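Subject: Re: [rimix-users] Labeling bins in a small stockroom

Bogdan Ciobanu wrote:

> We're moving the spare parts into the back room in June and I have
> 18 bays to label before then. Did anyone try numbering by bay and
> level? Our old labels just say what's in the bin, and then the
> stock changes.

Hi Bogdan,

Yes, and I love it! We switched over at Molico last winter. Every bin has a bay number, a level letter and a position, so 07-B-3 is the third bin on the second level of bay seven. What's in the bin lives in Rimix only. We have 2,000 part numbers, and the new people were picking by themselves on their first afternoon (that used to take a week of walking them around). 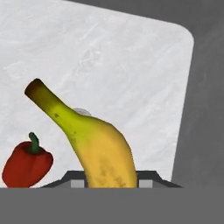 Start your levels at the floor and go up. We did it top down the first time, then added a low shelf under bay 4 and had to redo the whole thing. Also leave gaps in the bay numbers at the end of each aisle if you can.

For the labels themselves I'd go with the magnetic holders from Dunotitz. The sticky ones peel on powder coat, at least on our Gavrilă racks, and the magnets slide over when you move a beam.

I can send you our label template, it prints 2 across. Just say the word!

Pat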